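We use cookies to remember your language and your place in the manual. Accept / Manage settings

Section 4. Showing the arm a task

You have bolted everything down, the arm homes without complaint, and the software has stopped asking you to restart it. Now you get to teach the thing. In this section you will record a set of demonstrations, first by hand and then by remote control, using small parts and a pocketed tray. Other tasks work the same way, with different swearing.

If you have not finished Section 3 (Homing and Limits), go and do that. The arm will let you record a demonstration without limits set. It will also let you drive the gripper into the bench.

4.1 Choosing a mode

The Duvard controller records in two modes.

Hand guiding. You hold the arm by the wrist and move it through the task. It goes limp on request and keeps track of where you put it. Good for big, lazy movements: over to the tray, up, across, down.

Remote control. You drive the arm with the Tevavico handset and keep your own hands out of the workspace. Good for the last little bit of a pick, where a human wrist shakes and a human elbow blocks the camera.

Most people start with hand guiding, find their own thumb in every recording, and move to remote control by lunch. You may skip straight to the handset if you like. Read 4.3 anyway, as the approach positions are saved there.

4.2 Before you record

1. Clear the bench of anything you would not want knocked off it. Coffee counts.

2. Place the tray within easy reach of the arm, with its edges parallel to the slots in the bench top. The arm does not care about parallel. You will, by the thirtieth demonstration.

3. Fasten the tray down. The slots are there for this. Double-sided tape is also acceptable, and we will pretend we did not see it.

4. Brush or vacuum the slots. Crumbs, fluff and thread shavings collect in them, and the fastener you need will always be on the far side of the worst bit.

5. Route all cables outside the arm's reach. Cables on the floor should lie flat and away from where you plan to stand. You will be looking at a screen and walking backward, so plan accordingly.

6. Load the parts. Leave at least one pocket empty if your task ends in a place and not only a pick.

7. Turn on the lights you will be using later. All of them, and no others.

NOTE: Bare aluminum throws glare straight back at the wrist camera, and the bright patches slide around as the arm moves. Tilt your lamp or hang a sheet of paper over it. The printed lettering on small parts may wash out altogether. This is fine as long as your task does not depend on reading it.

CAUTION: If you are practicing with electronic parts, use dead ones. You are going to drop some. Wear a grounding strap if you insist on live ones, and do not send us the bill.

4.3 Recording by hand guiding

1. On the controller, open Teach and choose New Task. Give it a name that will mean something next week. "test2_final_new" has been used.

2. Press and hold the release button on the wrist. The arm goes slack after a short click. It still holds up its own weight, but only while the payload setting is right. If it sags, let go of the button and return to Section 3.

3. Guide the gripper to a point above the tray, high enough to see the pocket you want. Tap Save Approach.

4. Lower the gripper toward the part. Keep the fingers square to the pocket walls.

5. Let go of the button. The arm stiffens. Tap Close, then wait for the fingers to stop before you touch anything.

6. Press the button again and lift straight up. Sideways comes later. A part that leaves its pocket sideways generally takes the tray along.

7. Carry it to the empty pocket, lower it, release the button and tap Open.

8. Raise the gripper clear and tap End. If the take was bad, tap Discard. Do not keep a bad take because you feel sorry for it.

CAUTION: Keep fingers (yours) away from the linkages behind the gripper jaws. They fold as the jaws move, and the gap between the arms gets smaller than you expect. Hold the arm by the wrist collar only.

4.4 Recording by remote control

Pair the handset first if you have not. Hold its two shoulder buttons until the light stops blinking. If it never stops blinking, it has paired with somebody else's arm, so look around the room before you touch the stick.

1. Stand or sit where you can see both the arm and the wrist view on screen. Pick one to trust. For the last stage of a pick, trust the wrist view.

2. Set the speed to Slow. The handset starts up in Medium, for reasons we have raised with the people responsible.

3. Squeeze the trigger halfway to enable motion. Letting go stops the arm. So does squeezing all the way, which is what people do when they panic. It was designed by someone who had met people.

4. Choose Go To Approach. The arm moves to the position you saved in 4.3.

5. Line up using the wrist view. Bring one finger down on each side of the part before you go lower. If a finger covers a corner of the part on screen, check whether it is over the part or just in front of it. The camera sits behind the fingers and cannot tell you. Nudge the arm a little to the left and right and watch what shifts.

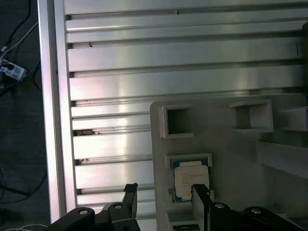
Figure 4-2. Wrist view over the chip tray. The right finger overlaps a corner of the chip; the left is still over the bench top.

6. When both fingers have clear space on either side of the part, lower until the tips are level with its edges. Pocket walls leave little room, so go down in small taps.

7. Close the gripper at 70 percent force or less. A processor needs far less squeeze than you think, and the green edge of the board is the bit that chips.

8. Lift, carry, place and open, as in 4.3.

9. Press End on the handset. Two beeps mean the take was saved. One long beep means the disk is full.

4.5 How many, and how different

Record 300 demonstrations for a single pick-and-place with one tray. If the tray will move around the bench, record 700. These figures come from our own bench at Rustside and assume you do not have to throw out half of them.

Spread the work across every pocket. People have a favorite pocket, usually the one nearest them, and the arm will learn to share their opinion. Turn some parts a little in their pockets. Start from different heights. Come in from the left now and then.

Do not vary everything at once on the first day. Get one pocket working, then get ambitious.

Include some recoveries. Miss on purpose, back off, line up again and finish the pick. Tag these takes Recovery. An arm that has only ever watched perfect picks has no idea what to do after its first bad one, and tends to close on air and carry the air very carefully to its destination.

NOTE: Pauses are recorded too. If you stop mid-task to answer a question, the arm may learn to stop there and appear to think. Discard the take.

4.6 Checking your takes

1. Open Review. Takes are listed newest first.

2. Play each one at double speed. Look for hesitation above the part, bumps against the pocket walls, and takes in which the part was never picked up at all. There will be one.

3. Delete any take in which a hand, sleeve or lanyard enters the wrist view.

4. Compare the length of each take with the rest. Anything 3 times longer than its neighbors deserves a look.

5. Export with Save Set. The Barbier format is the default and works with every training option in Section 5. The other formats are there for people who already know why they want them.

4.7 If something goes wrong

The arm drifts while you hold the release button. The payload is set for a different gripper. Fix it in Section 3 and record again from the start. Yes, all of them.

The part tips up in its pocket when the gripper closes. One finger is landing before the other. Re-center over the part and go lower before closing.

The tray lifts with the part. See 4.2, step 3, and reconsider the tape.

The wrist view freezes but the arm still moves. Release the trigger. Reseat the camera cable at the wrist end. If it freezes again, replace the cable; wiggling it is a diagnosis and not a repair.

The handset feels reversed. You are standing on the other side of the bench from where you started. Walk back, or choose Flip View in the handset menu.

Next, go to Section 5 to train on the saved set. It runs overnight, so start it before you go home and check that the machine is not set to sleep.

Related sections
Section 3. Homing and Limits
Section 5. Training from a Saved Set
Section 6. Running Unattended (Read This First)
Printing your own pocket trays
Tevavico handset: button map
Duvard controller: error beeps and what they want

Last updated: December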